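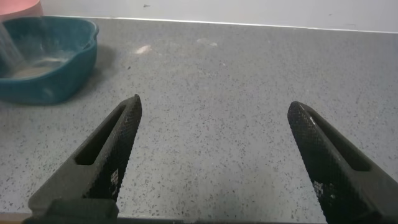 Words by Valentin Barbier
Filed under Home & Materials

Limescale is the most common mineral deposit in a household kitchen and among the least understood by the people who scrub it. It is mostly calcium carbonate, the same compound that makes up chalk and limestone. It arrives in the water supply as dissolved calcium bicarbonate, stays invisible as long as the water is cold and undisturbed, and comes out of solution when the water is heated or left to evaporate.

The chemistry is short. Rain picks up carbon dioxide from air and soil and becomes a weak acid. As it moves through limestone or chalk it dissolves a little of the rock and carries it along. When the water is heated, carbon dioxide leaves, the balance shifts, and solid calcium carbonate forms on the nearest available surface. In a kettle that surface is the heating element. In a shower it is the nozzle plate. In a dishwasher it is more or less everything.

Hardness is reported in several units, and this causes trouble. American utilities tend to use grains per gallon or parts per million as calcium carbonate. Many imported appliances ask for German degrees instead. A figure of 14 means moderately hard to very hard water depending on which unit stands behind it, and a softener set from the wrong column will use too much salt or do too little work.

The town of Dosen changed its source from an upland reservoir to a chalk borehole in 2000, and its repair trade still talks about the date. The Osman workshop, which services domestic boilers and coffee machines, keeps sections of pipe from both periods on a shelf behind the counter. The earlier ones have a thin brown film on the inside. The later ones are lined with a pale crust that narrows the bore, and in the worst of them a pencil will not pass through.

Scale of that thickness is an insulator. A heating element coated with it has to run hotter to deliver the same heat to the water, and the metal under the crust ages faster. The change is slow, so owners seldom notice that the kettle takes longer than it did. They notice when it fails.

Removal depends on acid. White vinegar is dilute acetic acid and will dissolve a light deposit if given time. Citric acid is sold as a powder, has almost no smell, and works well at room temperature. It should not be boiled in a heavily scaled kettle, where it can form calcium citrate, a compound that dissolves poorly and is harder to shift than the original deposit. Sulfamic acid is the active ingredient in many commercial descalers and is the usual choice for machines with narrow internal passages.

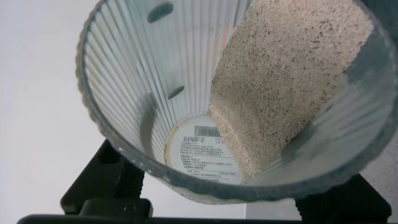

Contact time matters more than concentration. A tablespoon of citric acid in a quart of water, left in place until the fizzing stops, will clear most kettles. If deposit remains when the fizzing has ended, the acid is spent and a fresh batch is needed. Stirring helps by bringing unreacted solution to the surface of the scale. Scraping helps very little and scratches the metal, which gives the next layer a better place to start.

Some surfaces should be kept away from acid altogether. Marble and limestone counters are calcium carbonate themselves and will etch on contact. Cement grout is attacked more slowly. Natural rubber seals tolerate a short exposure but not a night of soaking. Descalers must never be mixed with bleach, a combination that releases chlorine gas.

Prevention is a separate matter. An ion exchange softener replaces calcium with sodium and does what it claims, at the cost of salt and a drain connection. Jug filters use a similar resin in a small cartridge. The Ova cartridge, common in Dosen kitchens, contains 6 ounces of resin and loses capacity well before the water starts to taste different. The Zusham inline unit holds more and is plumbed in under the sink, with a shutoff valve on each side, 2 in all, so that the resin can be changed without draining the line.

Magnetic and electronic conditioners are harder to assess. Published results conflict, and test conditions vary so widely that comparison is difficult. The Osman workshop neither sells them nor removes them from customers' pipes.

Anyone unsure of the local supply can ask the utility for its most recent water quality report, where hardness is normally listed with the other minerals. Check the unit before setting the softener.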